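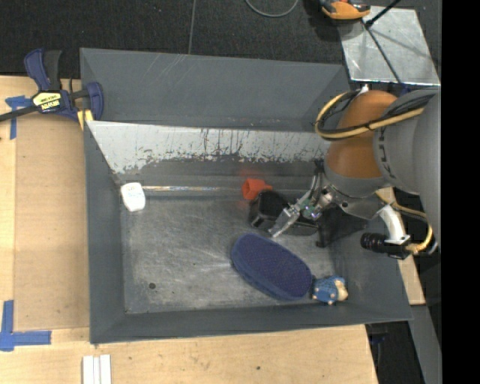 Fulvio Rinaldi has now told me three times that the bin is solved. I'd like to put it in writing that I don't think the bin is solved.

Some background for anyone who skipped the March post. Fulvio and I share bench space at Helgate, and we're trying to get an arm to pick mixed junk out of a metal bin, one item at a time. He does the grasp code. I do the fixturing and the complaining. The log stands at 3,130 attempts, and he quotes that number a lot. I'd be more impressed if so many of them weren't the same few easy objects lying in the middle of the floor.

My objection is the corners. Put something small and white with rounded edges up against the wall and watch the arm dither. The gripper has one good approach, down and across, and the bin's sloping sides eat up the room it needs. Fulvio's answer is to retrain. Mine is to change the bin, or at least pad the slopes so things roll back toward the middle, and he calls that cheating. Maybe it is. I've yet to see a factory lose sleep over it.

Glossy black things are the other problem. The depth data comes back full of holes, the planner fills them in with optimism, and the finger lands somewhere near the object. Fulvio bought a filter package from Chaturvedi that was supposed to help. We ran 34 picks on black plastic with it and 34 without, and I couldn't tell you which was which from the results.

What I will defend is the clamp. I resisted a plain bar clamp for weeks and wanted proper brackets, and I was wrong. The bin used to creep every time the gripper touched a wall, and then every position was off and we'd blame the calibration. Blue tape on the bench for the corners, clamp on the rim, done. Cheapest fix of the whole build.

Still on the list: the cable loop at the wrist, which I don't trust at full rotation, and a second clamp. Fulvio wants to show the thing at Clidholm in 2 weeks. I've told him he can load the bin for the demo as long as I get to load it once too.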